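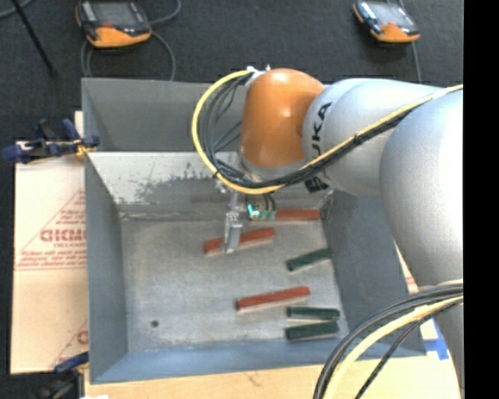
How to Form the Plural of Nouns Ending in -o

Filed under: Spelling and Word Forms

Nouns that end in the letter o take either s or es in the plural. The steps below give the order in which to check a word.

Step 1. Look at the letter before the o. If it is a vowel, add s only: radio, radios; studio, studios; zoo, zoos; video, videos.

Step 2. If the letter before the o is a consonant, check whether the word is a shortened form. Shortened forms add s: photo, photos; kilo, kilos; memo, memos.

Step 3. Check whether the word is a musical term taken from Italian. These normally add s: piano, pianos; solo, solos; alto, altos.

Step 4. Learn the common words that must take es. There are 6 in this lesson: potato, tomato, hero, echo, veto, torpedo. The plurals are potatoes, tomatoes, heroes, echoes, vetoes, torpedoes.

Step 5. For words with two accepted plurals, choose one and keep it throughout a text. Examples are mango (mangos, mangoes), volcano (volcanos, volcanoes) and zero (zeros, zeroes).

Proper names

Names add s whatever letter comes before the o. The es ending is not used, and neither is an apostrophe.

Two Pleturos were sold.
The Mumos arrived at noon.

The ending does not add a syllable. Potato and potatoes both have three syllables, and the final s is pronounced z in each plural listed on this page.

Practice

Write the plural of each word: stereo, logo, cello, echo, patio, Zuvari, tomato. Zuvari ends in i, but the rule for names is the same.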